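Okay I have become a person who folds laundry on the bed and I need to talk about it for a while. Thread!

Background for the new people: I moved to Ornwood in March, into a place with a very big bed and very little floor around it. For weeks the clean laundry lived in a pile on a chair. I would get dressed out of the pile. You know how it goes.

Then one night I wanted to sit in the chair so I dumped the whole pile on the bed, and then I wanted to go to sleep, so I had to fold it. That was it. That was the whole system being born.

The bed is such a good folding table!! It's wide, it's soft, nothing slides off, and you have a deadline built in (bedtime).

My first rule is to make the bed before the laundry lands on it. Not fancy, just the fitted sheet pulled straight and the covers off. If you fold on top of a rumpled comforter everything comes out with a lump in it and you lose socks in the valleys.

Second rule, one kind of thing at a time. I used to grab whatever was on top, so it went sock, towel, shirt, sock, and my brain had to start over every time. Now all the shirts go in a row first and then I just go down the row like I'm dealing cards.

I set a timer for 15 minutes. Some nights I finish with time left over and some nights I don't even get to the towels, and when it rings I stop either way. The leftovers go back in the basket. I used to think stopping halfway was cheating and now I think it's the reason I still do this.

Somebody asked what I do with the big floppy things that won't lie flat. So here's my method, which I'm pretty proud of.

Throw it out across the middle of the bed, all the way open. Don't try to be neat yet. Then find two corners, any two that are next to each other, and walk them toward the headboard. Let the rest drag behind. The drag does half the smoothing for you!

Then one long sweep with your forearm, from the middle out to the side. I was doing these tiny little pats with my fingertips for YEARS. One sweep. It's so much better.

Blue on cream is my favorite combo for this by the way, you can see every wrinkle.
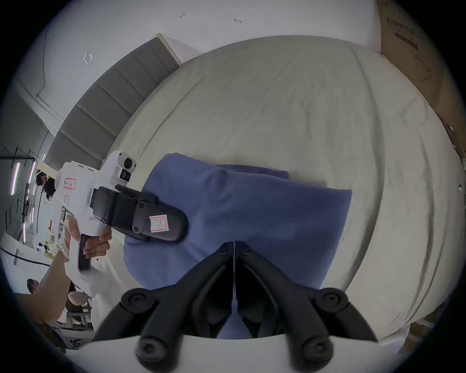
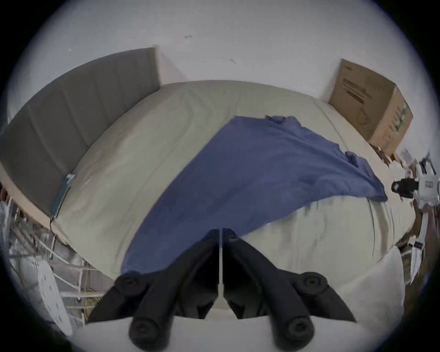
After the sweep comes the first fold, and I always fold the long way first. If you go short way first you end up with a fat square that wants to open back up on the shelf. Long way, then long way again if it's wide, and then bring the ends in.

For towels I do thirds on the last fold. For shirts I do halves. I have tried shirts in thirds and they turn into little bricks, which is cute in a drawer but mine are on an open shelf and they tip over.

Oh and a thing about edges. Put the folded edge toward you on the shelf and the loose edges at the back. It's the same pile of stuff and it looks like a store. I did this to the whole linen shelf at 11 at night and then went back twice to look at it.

Question from the replies about whether the sheet gets gross with laundry all over it. It's clean laundry! On a clean sheet! I do strip the bed on the same night sometimes, and then I fold on the old sheet before I pull it off, so it has one last job before the wash.

The sheet itself, since two of you asked: plain fitted, pale cream, nothing special. I had a patterned one before and I kept losing a patterned pillowcase on it. I'm not kidding, I looked for that pillowcase for a good part of an evening and I was kneeling on it.

Fitted sheets though. I know. I can't help you. I have watched the videos, I have put my hands in the corners, I have flipped the thing over the other thing, and I get a ball. I fold the ball into a rectangle and put it at the bottom of the stack where the flat sheet covers it up.

Okay, wait, one tip that does work for those. Do it while it's still warm from the dryer. It's still a ball but it's a much flatter ball.

I don't have a dryer at home so I use the laundromat, Koech, down the hill. It has the big drum machines and a long table by the window that's always taken. I used to wait for the table. Now I just shake everything once, lay it flat in the basket, and do the real folding at home.

The shake matters!! Hold it by the top two corners and snap it like you're trying to wake it up. Most of the creasing I used to blame on the dryer was from me cramming things in the basket in a wad.

I counted my steps on the last laundry night because I was curious. 3816, and that's with the walk there and back and all the trips between the bed and the shelf. No wonder I like it, it's basically a little outing.

I tried moving the shelf closer to the bed to cut down on trips and moved it back after 2 days. The walking is part of it. Pick up a stack, walk it over, set it down, come back, next stack. It keeps me from standing in one place getting a sore back.

Speaking of backs, this one took me way too long. Kneel on the floor or sit on the edge, don't stand and bend over. A bed is lower than a table. If I stand the whole time I feel it the next morning, and if I kneel on a pillow I could go all night.

Socks. I do them last and I do them sitting up against the headboard with something on to listen to. No method. Match, fold over once, toss in the basket. The single ones go in a bag on the doorknob and I check the bag once a month. Last month I made four pairs out of that bag and I was thrilled!

Things I fold that my sister thinks are silly: dish cloths, pajamas, the bag that the other bags go in. I stand by all of them.

Things I've quit folding: underwear, cleaning rags, and anything I'm going to wear tomorrow. That last one goes over the end of the bed and it's so nice in the morning to have it just sitting there.

A few of you do the upright thing where everything stands up in the drawer like files. I tried it at my old place in Ornthorpe, where I had deep drawers, and it was great until the drawer was half empty and then the whole row fell down. If you've solved this please tell me. I've heard shoeboxes.

Also someone asked what soap I use since I mentioned mine smells like oranges. It doesn't say oranges anywhere on it, so I might be imagining that. I'll look at the bottle when I'm back home.

The best part of all this is getting into a bed that had warm towels on it ten minutes ago. I can't explain it, the sheet feels different. Try it this winter and report back.

I still have a basket to do tonight and it's mostly towels, so thirds, thirds, thirds. Going to go clear the bed off now - keep sending me your folding tricks, I'm reading every one, and I want to hear from the shoebox people first.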